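Visit to the Tikkanen mill, Clodholm

Our guild's autumn trip this October was to the Tikkanen spinning and weaving mill at Clodholm. We left the coach park at 8.30 and got there just after ten, with one stop for petrol. Parking is at the back, past the weighbridge. The front gate is for lorries only and the sign is easy to miss.

The mill has been spinning wool on the same site since the present owners' grandparents bought it, and it still does most of the work from fleece to finished blanket under one roof. Only the scouring is sent out, to a plant at Kadimier, because the mill no longer has a licence to put wash water into the river. Saimi Keskinen showed us round. She started in the office and now looks after the carding and spinning floors.

We began in the wool store. Fleeces arrive in large sacks marked with the farm and the grade, and the coarser ones are kept on the left for rugs. Saimi opened a sack of each and passed handfuls round. Several of us had guessed that the darker wool would be the rougher of the two, and we were wrong. Blending is done on the floor above, where the wool is blown into a small room, left overnight with a little oil and water, and then drawn off for carding.

The carding machines take up the whole length of the next room. The older one was bought second-hand and the rollers have been re-covered twice. It was running while we were there, so there was not much talking. Ear plugs are in a box by the door. The wool comes off the end as a thin web, which is split into strips and rubbed into soft rovings ready for the spinning frame.

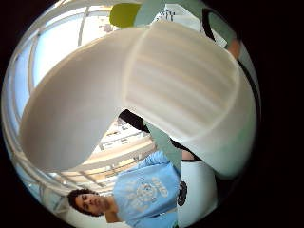

Spinning is on the ground floor, as the frame is too heavy to go anywhere else. It has 84 spindles and makes a two-ply yarn for the blankets and a thicker single for the rugs. Eduardo Bettencourt from our group asked how often a thread breaks. The answer was that it depends on the weather – a dry day is bad for it, and they keep a humidifier going from the first frosts until spring.

Lunch was soup and rye bread in the canteen, which was included in the price. There was a vegetable soup as well as the fish one. Tea and coffee were extra.

In the afternoon we went through to the weaving shed, where Vilho Pitkänen was setting up a new warp. This one had 870 ends, and each has to be tied to the matching end of the old warp before it can be pulled through. He does it by hand with a weaver's knot and reckons on most of a day. Ermelinda Pacheco had a try and managed a few knots that held. The pattern was Rarside, a broad check in grey and green that the mill has made for years and still sells more of than anything else.

Finishing was the last stop. The cloth is washed, milled and stretched on a tenter, then the nap is raised with wire brushes. A blanket loses a fair amount of width in the process, which surprised those of us who only weave scarves. The fringes are twisted on a small machine by the window.

The shop closes at 4 and we did not have long enough in it. Seconds are on the shelves at the far end. I paid 58 euros for a Rarside blanket with a slight fault near one edge, and the cones of yarn left over from weaving are sold by weight.

There are stairs between all the floors and no lift, and the wool store is cold, so bring a jumper. Aino Vainio has the mill's booking form for anyone who missed this trip and would like to join a second one in spring.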